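Open afternoon at Florkmont

I finally went to one of the open afternoons at Florkmont in January. I had meant to go last year and missed the sign-up. It was free, you put your name on a list, and they gave you a sticker and a cup of coffee. I got there at 1:30 and stayed until they started stacking the chairs.

The building used to be a carpet warehouse and it still has the big roll-up door on the side. Parking is behind it. If you go, don't use the front entrance, which only leads to a stairwell.

Jana Stüber did the introduction. She talked for fifteen minutes, mostly about what they don't do, which is build robots. They collect examples of people doing ordinary jobs with their hands, and those examples go to groups that train robot arms. The arm we saw later, a gray one called Lema, was on loan and was only there for the afternoon. It stacked plastic cups. It did this well until a kid in the first row moved one of the cups, and then it stopped and had to be reset. Malte Bauerfeind, who was running it, said that was the fifth time that day and didn't seem bothered.

The part I liked more was in the back room. They had tables set up with different kinds of household mess, and at each one a person was working with a pair of grippers, one in each hand. You squeeze and the jaws close. There is a camera on the gripper that looks out over the jaws, so the recording shows what the hand is doing and not much else. A session at the desk station is 163 recordings, and they try to finish one in a day. I asked what happens if you drop something. Begoña Tejada, who was working there, said you pick it up and keep going, and the drop stays in.

She let me try it on a practice table. My job was to move a sock from one tray to another, which took me 3 tries. The grippers are lighter than I expected, but my forearms were tired after ten minutes. The hard part is that you can't feel what you have. With the sock it didn't matter. With a pencil I kept closing on the table next to it. Jaxon Tremblay, at the next table, told me to look at the tips and forget about my hands, and that helped a little.

I asked why they don't use clean tables with one object on them. Begoña said they did that at first, and what came out was a robot that could only manage clean tables. So now they want the kind of desk people really have, with pens and stickers and papers piled up and a bin in the middle that has soft things and hard things in it together. The soft ones are the slowest. A pouch with a cord on it can be picked up by the cord, by the cloth, or by both, and every person does it a little differently. She said they want that.

There was a sheet by the door with the recordings each station had done since they opened the room. The kitchen table had 700 and the desk had 338. Somebody had drawn a small trophy next to the kitchen number. I would have guessed the other way around, but the kitchen station has been running longer.

I came away less sure about how soon any of this will be in a normal house. I had pictured people typing code. Most of what I saw was people moving small things slowly, over and over, and being careful about it – closer to a sewing room than a lab.

The next open afternoon is supposed to be in spring. I wrote my email on the list again, and I would like to try the desk station if they let visitors do it.
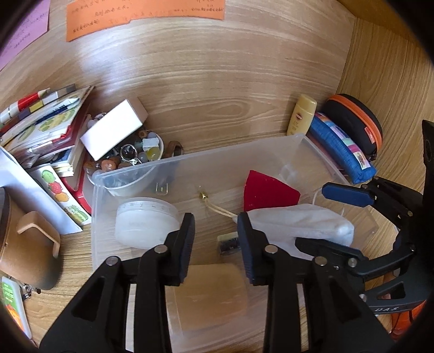
Wear short sleeves or something you can push up, and eat first, because the coffee was all there was. My brother-in-law wants to come along next time, so I'll probably drive.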